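October 22, 2024

Up before light. Frost on the grass but not on the car, so it can't have been much of one. I had the last of the apples from Chamoun in the shed under a blanket, and I went out in my boots to feel them. They were cold but firm. A frosted apple goes glassy under the skin and brown by evening, and I didn't find any like that in the top crates. I left the blanket on anyway and went in for coffee.

The plan was to press the Wonasiers today and leave the russets for the weekend. Wonasier is the yellow one with the flat bottom. The orchard at Chamoun has a long row of them along the road, and they sell them cheap for cider since they bruise if you look at them. I paid 5 dollars a crate. Last year I mixed them with whatever fell in the yard and the cider came out thin, fine with food but nothing to drink by itself. This year I want one batch of Wonasier alone to see what it does, and then a blend.

Washed apples from seven until after nine. The hose was stiff and the washer at the tap end leaks, so my left sleeve was soaked the whole time. Cut out the bad spots with the short knife. I'm less fussy about this than I was. A brown bruise goes in, anything with mold or a smell goes to the compost, and wormholes I leave alone unless they're wet inside.

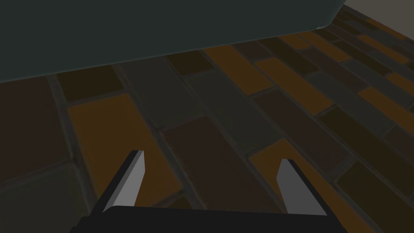

The grinder jammed twice before ten. Both times it was a stem wedged in beside the drum, and both times I had to unplug it, tip it on its side, and dig with a chopstick. I keep the chopstick on a string now. The pulp was coming out too coarse, pieces as big as the end of my thumb, so I closed the gap one turn and after that it was more like wet oatmeal. I should have done that at the start. The first tub is going to give less juice than the others and I'm not going to run it through again.

The press is the Movier, the one I bought secondhand the spring before last. It's a good press with a bad screw. Somebody before me had used it dry and the thread is worn shiny near the top, so it slips for the first couple of turns and then bites. I greased it with the food grease and put a second block under the plate so I'd be working on the better part of the thread. That helped. I'd like to write to Movier and ask about a new screw, but I have written that down in this book before and not done it.

Four pressings before lunch. The juice runs hardest right at the start, before you've really leaned on the handle, and then it slows to a string, and then you wait. I gave each one fifteen minutes and used the time to rinse the next cloth. The cloths have to be wrung out and shaken or the seeds stick in the weave. The smell got into the house somehow, although I had the door shut.

Lunch was bread and the end of the soup. Read over my notes from last fall while I ate. They aren't very good notes. There is a whole page about the weather and nothing about which yeast I used. So I'm putting it down here: the plain champagne yeast, one packet to a carboy, same as the one in the kitchen drawer.
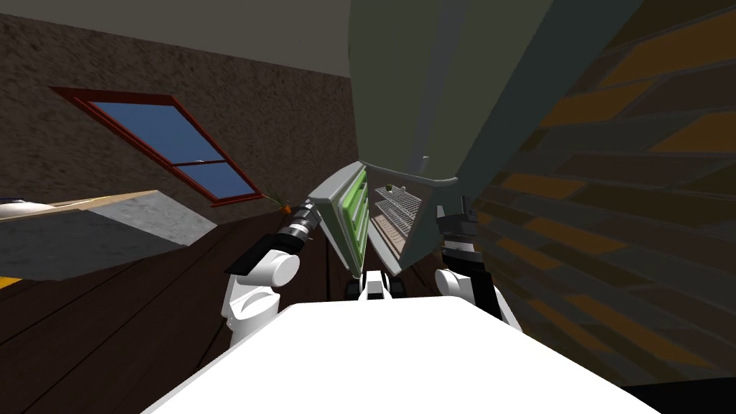 How long should apples sit before you press them? Two weeks in a cool shed suits most kinds, and they're ready when your thumb leaves a dent with a firm push.

I had that from the orchard and it has held up. The Wonasiers were softer than that by today, a few of them too soft, and those turn to paste in the cloth and won't drain. I mixed the soft ones in with firm ones by the handful and got along all right. Next year I'll pick them up later in the season or press sooner. They also told me to keep the crates off the concrete, and I have had them up on boards.

Checked the sugar once the first carboy was full. The hydrometer said 1.052, which is better than last year by a little. I don't trust my reading to the last line, because the juice was cold and there was foam in the tube. I tasted it too. Sweet, obviously, but with more bite at the sides of the tongue than I expected from that apple. There was something like pear in it. I'll be sorry if the yeast eats all of that.

Took the pomace down to the back fence in the wheelbarrow. The ground is soft there and the wheel sank, so the last load I carried in buckets. Deer have been through, to judge by the tracks, and they'll have it gone in a night or two. I used to try composting all of it, but it goes sour and draws wasps on any warm day, and we still get warm days. 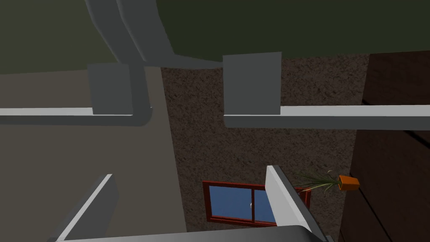

Two gray blocks and two white rails.

Drove over to Kundatby in the middle of the afternoon for corks and another airlock. I had been sure there was a spare airlock in the box with the tubing, but it's cracked down one side. The shop in Kundatby keeps odd hours in October and I was lucky to find the lights on. They had airlocks but no corks in my size -- only the tapered ones, and those pull out too easily once there's pressure behind them. I bought a rubber stopper to get by with. Also a bag of 12 crown caps, which is a silly number of caps to sell anybody, but they were on the counter and I always come up short at bottling.

The road back goes past the orchard. They had ladders still up in the far rows and the stand was closed. The leaves are mostly down on the road side and you can see the old stone foundation behind the trees, the one you can't see all summer. I thought about stopping to tell them about the hydrometer reading, and then I thought about the cloths soaking in the sink, and kept going.

Cleaned up until dark. Cleaning takes longer than pressing every year and every year I plan as if it won't. The grinder drum has to come out completely. The screws that hold it are soft and one is already rounded off, so I used the bigger driver and went slow. Rinsed the tray, rinsed the basket, stood the staves against the wall to dry. If they dry flat they warp. My hands are brown from the tannin and it doesn't come off with soap. Lemon juice works a bit.

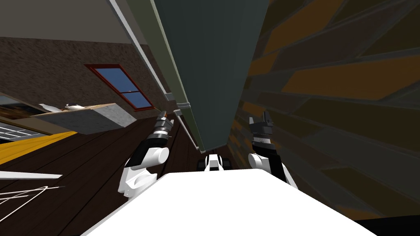
Supper late. Fried potatoes with an apple cut into them, one of the russets, and it held its shape well. It might be a better cooking apple than a cider apple. I'll hold back a crate for the kitchen and wrap them in newspaper, and they should keep into January if the mice stay out.

Yeast went in at eight. Both carboys are in the back hall on a folded towel with a sweater around each. The hall stays cool but it doesn't swing much from day to night, and last year's batch in the pantry raced along too warm and finished before I had any idea what it was doing. I want this one slow.

Back hurts low down on the right from the press handle. I should be pulling it toward me and stepping around, and I keep pushing because it feels stronger. Took an aspirin.

To do tomorrow: wash the floor, call about the tap washer, look at the stopper on the second carboy. It seemed to be sitting a little crooked when I turned off the light.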